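3.2 Connecteurs et câbles du panneau d'essai

Les essais décrits dans cette section portent sur le comportement des câbles pendant l'insertion et le retrait d'un connecteur. Le panneau gris clair regroupe plusieurs éléments en relief, de formes assez différentes, afin que l'accès au connecteur ne soit pas trop facile. Nous avons repris la disposition proposée dans le projet Plunanari, avec de petites modifications dans l'espacement des blocs. 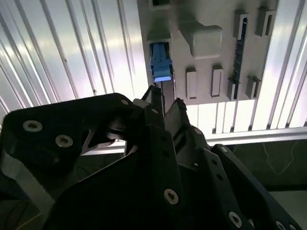 Figure 4. Connecteur bleu inséré dans son logement gris clair, avec le câble gris qui descend.

Le câble reste l'élément le plus difficile à contrôler. Sa rigidité change avec l'usage, et un câble neuf ne se courbe pas de la même manière qu'un câble qui a déjà subi 300 cycles. Pour cette raison, les câbles du lot Owino ont été remplacés après chaque série, et les 13 séries ont été réalisées avec la même référence. Entre deux séries, nous avons observé un temps de repos de cinq minutes.

La position du logement a aussi son importance. Un bloc voisin qui dépasse du panneau limite l'angle sous lequel on peut approcher le connecteur — cette contrainte est fréquente dans les armoires réelles, où les composants sont montés très proches. Dans sept séries, l'approche a été faite du côté opposé au bloc. Les résultats de ces séries sont donnés séparément dans la section 4.1, car leur comparaison directe avec les autres ne nous semble pas justifiée.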